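**Shorts night - what you need to know**

OK quick one, deadline was yesterday. The Drevero short film program is on again in January and the lineup is mostly settled. Seven films, all under 20 minutes, all about caregiving one way or another. Talk after each block. Same hall on Dzene Street, back entrance if the front is locked.

Nadhirah Purba is opening with "Trultska," the one about her grandmother's last year at home. Saw a rough cut. Bring tissues. She'll stay for questions, and two hospice nurses are joining her on the panel.

Normunds Mockus has the late slot with "Zolov" - no dialog, lots of kitchen, longer than he promised. Still worth staying up for. He's asked for the lights to stay down thru the credits so please wait before heading for the coffee.
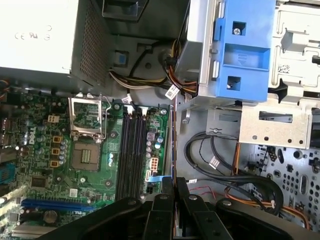 *Inside a Dell desktop, with the power supply at upper left.*

Tickets: 598 seats between the two screenings, first one is filling faster. Members get in free but you still have to reserve, last year we had people standing in the hallway and the fire marshal was not pleased. Everyone else pays at the door, cash or card.

Money stuff - we've raised 900 dollars toward captions for all seven films. Need 3000. If you can chip in, reply to this email and I'll send you the link. Captions have to be ordered before the holidays or they wont be ready.

Also need: two people for the door, someone with a van, and a moderator for the second panel. Spanish a plus.

Program notes go to the printer next week. If your name is spelled wrong in the draft tell me now, not in Janurary.

11/22/19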